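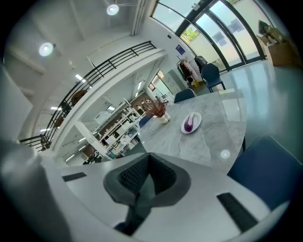

Thursday, late, in bed with a hot water bottle I swore I wouldn't need until November.

Third evening of the choir, and I have been moved again. I began among the sopranos on the strength of having once sung descant in Illdale parish church at the age of 8, a fact I should have kept to myself. By week two I was an alto. Tonight Raelene Cosgrove walked along the rows with her head on one side, stopped next to me for a good deal longer than I liked, and asked whether I had ever thought of tenor. I had not. I am now a tenor, wedged between a retired vet and a very tall boy of 19 who can read music and is too polite to let me see that he has noticed I can't.

There is nowhere left to go after this but bass, and then I suppose the car park.

We are doing the Tapsell cantata. I had never heard of Tapsell and nor, I think, had anyone else, but he was organist at Jemthorpe for most of his life and Raelene found the score in a box there and has been in love ever since. It is 300 bars long. The tenors sing the word "harvest" for most of it. Every so often we get "and gladness", and the relief along the row is such that we come in early, every single time, and she stops and looks at us over the piano and waits for us to be ashamed of ourselves.

I am not being fair. There is a bit in the second part where the altos drop out and the tune passes down to us, only for a line and a half, and when we got it right (once, by accident, ten minutes before the end) the hair stood up on my arms. The vet said "Well" under his breath. Then we tried it again and it sounded like cattle.
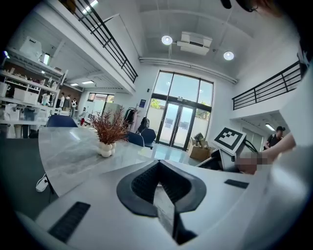 Bus home was the 3, late as usual, so I stood in the shelter and practised breathing. Raelene says we all breathe from the shoulders and must learn to breathe from somewhere near the belt. I had a go. A woman with a pushchair asked if I was all right.

Rang Mum when I got in. She wanted to know if there would be a concert, and whether she would have to come to it. I said yes to the first, and that it would be at Jemthorpe, in the cold, on pews. She said she would see how her hip was. Her hip has been perfectly well since Easter — she told me so herself on Sunday — but it has always been a very obliging hip. She then sang me the whole of something she learnt at school, with actions, I could tell by the way the phone kept going faint. She has a much better voice than me. I didn't say so and now wish I had. Will ring again tomorrow.

Black skirt for the concert. I own one black skirt and it has a bleach mark on the hem the shape of Ireland. Tried felt pen. It is now a slightly purple Ireland. Isberg's in the high street has skirts in the window, but they are Isberg prices, and I refuse to pay that to stand in the back row behind a vet. Could ask Jo for the loan of hers, though she'll want to know what it's for, and then she'll want to join, and then she'll be a soprano by the end of the first week and stay one.

Must learn page eleven before next time. I sang it through twice in the kitchen with the tap running, on account of the neighbours, and found I had been singing the bass line. It suited me rather well. Have decided not to mention it to Raelene.

Out of milk. Bins tomorrow, the green one.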